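Speaker notes: Getting moving again after 50
Wurthorpe Library, February 2022

Start on time even if people are still coming in. Say where the toilets are and that everyone can stand up whenever they like.

Opening
I stopped exercising when my father moved in with us. I didn't decide to stop. The swimming bag stayed in the cupboard under the stairs and after a while I put the hoover in front of it. By the time I saw the practice nurse I was out of breath on one flight of stairs and sleeping badly.
Ask for hands: who has a bag like that at home?

What I did first
Walked to the postbox and back after lunch. Four days a week, no special shoes. I kept to that for three weeks before adding anything. Mention that I missed most of the second week with a cold and just picked it up again.
Then the chair exercises. Show two of them: standing up from the chair without using the hands, and heel raises holding the back of it. Slow. Ask people to try only if they feel steady. Anyone with chest pain, dizziness or a recent operation should speak to their GP before starting.

Drinks and meals
I used to get to teatime on coffee and toast. Now I have a proper lunch and a drink before I go out. Keep this part short, it is not a diet talk.
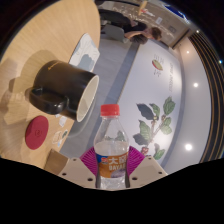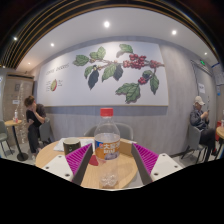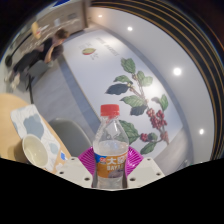 A mug in the first one, a bottle with a red cap in the other two.

Mogens Lund wrote to me after the Kirunetti talk that I had made it sound too easy, and that for him the hard part was the evenings, when he sat down at six and could not get up again. He now does his walk before he takes his coat off. Read that out, then ask what time of day people find worst. Allow a few minutes. If it goes quiet, say mine is Sunday afternoon.

Keeping a record
Hold up the kitchen calendar. A tick for a walk, nothing for no walk. I don't weigh myself more than once a month and I don't write it down.

What changed
Stairs first, then sleep. My weight hardly moved until the summer. Say this clearly as people always ask.

Close
The Hurkavia walking group starts again in March, meeting at the library door. Sign-up sheet is on the table by the leaflets. Questions, then chairs back against the wall.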